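Table Tops and Desk Tops: Frequently Asked Questions

Sostthorpe Workshop, last changed Fri 16 August

We receive many letters with the same questions about our tops, so we collected the answers on one page. If your question is missing, please write to us and we will answer, and perhaps add it later.

Which tops do you sell?

At the moment we have three lines. Aigner is the pale one with a strong visible grain and it is the one most people ask about. Evier is darker and more even, and is made mainly for kitchens. Drundasia is the thick top for workbenches and it is made only on order. All three can be bought with or without legs.

Is the Aigner top solid wood?

No. It is a board with a thin layer of real wood glued on both faces, and the edges are closed with a strip of the same wood. We write this clearly because some customers were expecting solid wood and were disappointed when they saw the edge. The good side of this construction is that the top stays flat in a heated room. The less good side is that you can't sand it many times. Please see the question about scratches.

Will my top look the same as the one on your website?

It will be similar, but it can't be the same. The pattern of the grain depends on the tree and on the place in the tree where the sheet was cut. On one top you can find straight thin lines nearly everywhere, and on another you will have more curves. Often both are present on the same surface, and this is normal for the material. We don't accept a return only for the reason that the pattern is different from the picture, but if you have a strong wish, write it in the order notes and we will try to choose for you.

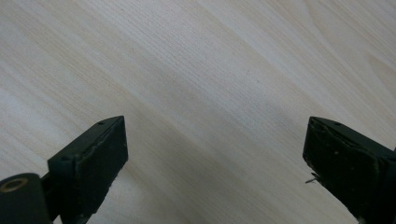 Pale wood grain, with straight lines and a lighter area of curved ones.

What are these curved lines called?

In the trade they are called cathedral grain, because the arcs resemble the windows of a church. They appear when the sheet is cut in a flat way through the log. The straight lines come from another direction of cutting. Neither of them is stronger or better in quality. Some people like to have the curves on the side where they sit, some prefer to turn them to the wall.

Why are there darker bands in a light top?

A tree doesn't grow the same every year, and the color changes with it. A wide tan band across a cream surface is not a stain and it will not go away with cleaning. What we do consider a fault is a gray or black mark with a hard edge, or a place where the layer has lifted. In these cases please send us a photo within 7 days after delivery.

Does the color change with time?

Yes. Pale wood becomes warmer and a bit more yellow, most of all in the first year and most of all near a window. If you keep a lamp or a box on the same place for months, you will see a lighter shape under it when you move it. Usually the shape becomes weaker after some weeks in the light. We advise to move your things from time to time in the beginning.

How do I clean it every day?

Take a soft cloth, make it slightly damp, and wipe along the grain. Then go over it with a dry cloth. For grease you can add one drop of dish soap to the water. That is enough for nearly everything.

What should I not use?

Please don't use steel wool, scouring powder, the rough side of a sponge, bleach, or a steam cleaner. Furniture sprays with silicone are also on our list. They give a nice shine for one day, but later no oil or lacquer will hold on the surface, and we can't repair such a top in our workshop.

I have a white ring from a hot cup. Can I remove it?

Often yes. A white ring is moisture inside the finish, and in many cases it gets weaker without help after a few days. If it is still there, put a dry cotton cloth over it and pass a warm iron (no steam, lowest setting) for a few seconds, then look. Repeat if needed. A black ring has gone into the wood, and for this one you should write to us before you try something.

Can I sand out a scratch?

A light scratch in the lacquer, yes, by hand, with very fine paper and always in the direction of the grain. Never use a machine on the Aigner top. The wood layer is thin and a sanding machine goes through it in a moment. For a deep scratch we sell a small set of wax sticks in pale tones. Fill it, remove what is too much with a plastic card, and polish with a cloth.

How much weight can it hold?

With our own legs, the standard Aigner top is made for 100 kg, if the weight is spread over the surface. For one heavy object in the middle, such as a large printer, please order the steel bar which goes under the top. Drundasia holds more, but we calculate it for each order separately.

May I drill holes in it?

From below, for legs and cable trays, yes. Put a piece of tape on the drill to mark the depth. If you need a hole through the whole top for cables, stick masking tape on the upper face and start from this side, so the thin layer doesn't break out at the border. Cover the fresh edge of the hole with lacquer. Drilling doesn't cancel the warranty, but water damage through an open hole is not covered.

What does it cost, and how long must I wait?

The Aigner top in standard size costs 229 dollars, without legs and without delivery. The Evier price depends on the cutout for the sink. We normally send standard sizes in roughly two weeks. In August the workshop is working with fewer people and it can be longer.

Can I order a sample?

Yes, we send a small sample of each finish. On the back you will find a number; for example, 874 is the clear matte lacquer. Please mention this number when you order, and look at the sample both in daylight and in the evening under your own lamp before you decide.

What do I do with the packaging?

Keep the cardboard corners and the foam sheet until you are sure that you keep the top. A return without the corners nearly always arrives with a damaged edge, and then we must take the cost of the repair from your refund.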